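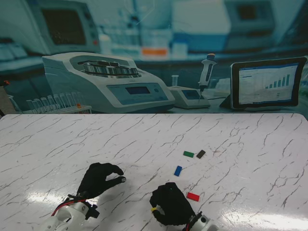
Figure 3. Backdrop in place behind the marble-pattern top, with the four color blocks laid out.

3. Setting Up the Tabletop and Backdrop

The Waswood tabletop cover and the printed laboratory backdrop are packed in the same carton. Fit the tabletop first. You will need a soft cloth, the Fakuvent clips and a tape measure.

3.1 Tabletop

1. Clear the table and wipe it down. Let it dry for 15 minutes.
2. Unroll the cover with the veined side up. If the ends curl, roll it the other way and leave it for an hour.
3. Line up the far edge with the back of the table.
4. Smooth the cover from the middle outward with the cloth.

CAUTION: Do not use a blade or scraper on the cover. Scratches in the pattern cannot be repaired.

3.2 Backdrop

1. Slide the support bar through the top hem of the backdrop and set it on the stands.
2. Lower the backdrop until its printed bench meets the far edge of the tabletop in a straight line. A slight dip toward one end is acceptable.
3. Fasten each side with two Fakuvent clips. Leave 40 mm between the clips.
4. Check that the print hangs flat. Small creases drop out overnight — do not iron them.

3.3 Color blocks

The basic set has one block each in green, blue, red and a dark brown that can pass for black in low light.

1. Lay the blocks flat on the tabletop. They do not have to be parallel, and two may sit close together.
2. Keep every block at least 100 mm from the table edges.
3. Put the blocks back in the Kakport tray when you finish.

NOTE: Gray and dark veins run diagonally across the top. If the dark block is hard to pick out, move it to a paler area or turn it across the veins.

3.4 Lighting

Place the Amin lamp to one side, above the level of the backdrop. Set it to 3000 K and turn it until there is no glare on the print. See Section 5 for replacement bulbs.

3.5 Care

Wipe the cover with a damp cloth. Dust the backdrop dry. Store both rolled, print side out, and never folded.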